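Big Flowers, Small Room
By Arlo Kapoor

I grew up in a house of beige walls, so I suppose it was only a matter of time before I fell for a wallpaper with peonies the size of dinner plates. My mother still hasn't forgiven me. She came to see my hallway in August, stood there with her coat on (in August!) and asked if it came in a smaller flower.

It does not, and I'm glad. The big botanicals have been creeping back for a while now, and what I love about them is the ink. You get those loose gray and black outlines, like somebody sat in a garden with a pen and a lot of time, and then the color goes in afterward, pink and golden yellow, with ferns and thistly bits stuffed into every gap. And moths! Orange and black ones, spotted, parked right on the petals. 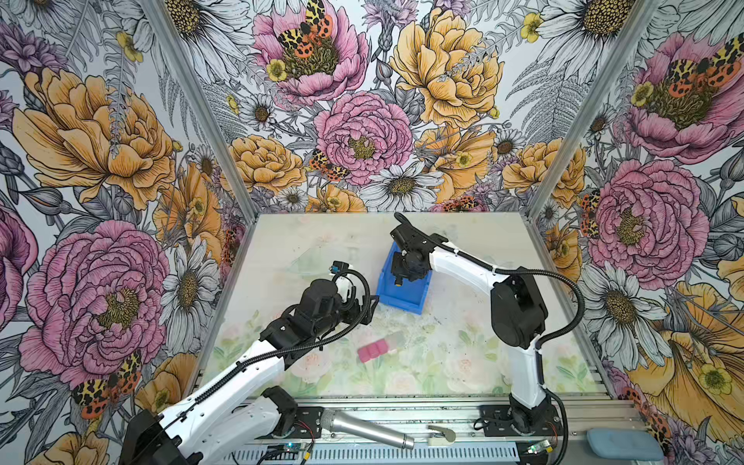
Peonies, daisies and tiger moths on three walls, with pastel flowers on the work surface.

Three walls is the brave way to do it. Most of us lose our nerve after one, call it a feature wall and paint the rest cream. I did exactly that the first time, with a roll from a little shop called Vidier, and the room looked like it was wearing a bib. Wrap the pattern around the corners and your eye quits hunting for where it stops. It works best in a small space, too, which goes against everything I was told by the man at the paint counter.

Cutting it is another matter. I wasted up to 5 feet on every strip trying to get a daisy to meet its other half in the corner, and there's still one by my coat hooks with a very odd set of petals. You need a sharp blade and a second person who doesn't mind being snapped at.

Then there's what you put in front of it. My rule is pale and plain, or very nearly. A white tabletop gives all those blooms some air, and if you want to carry the garden forward, do it with something light, like a couple of see-through butterflies with pale blue-white wings and little green bodies.

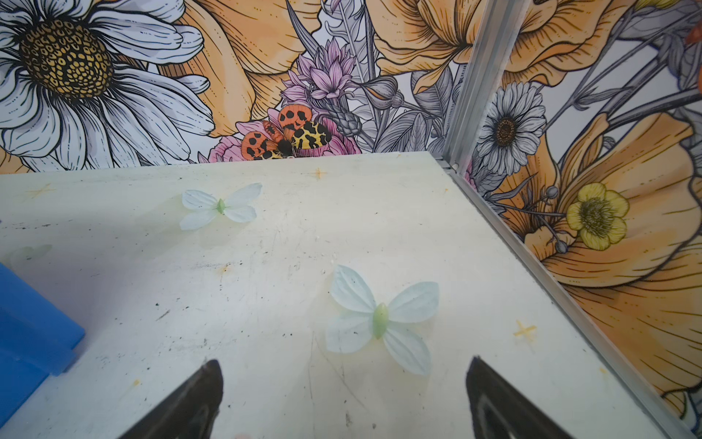 Tran wrote in to disagree with me, saying that butterflies in front of flowers is gilding the lily, and that after two years with a print like this one the only thing worth setting before it is a bowl of lemons. I like lemons. I'm keeping my butterflies.

Where we do agree is on solid color. One block of bright blue does wonders against all that pink and yellow, and it can be the cheapest thing you own. I've got a plastic bin from Anodstead on my craft table that cost less than a sandwich, and it holds its own against 14 rolls of paper. Leave a few bits out beside it if they pick up a shade from the wall. Pink is the easy one.

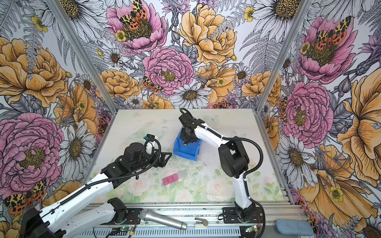

Blue bin, pink cubes and one nearly clear cube against the oversized print.

Next on my list is the downstairs bathroom, where I've got a sample from Relinska taped up over the sink. It has a yellow peony on it so large that it only just fits between the mirror and the light switch. My mother is coming to look at it on the weekend.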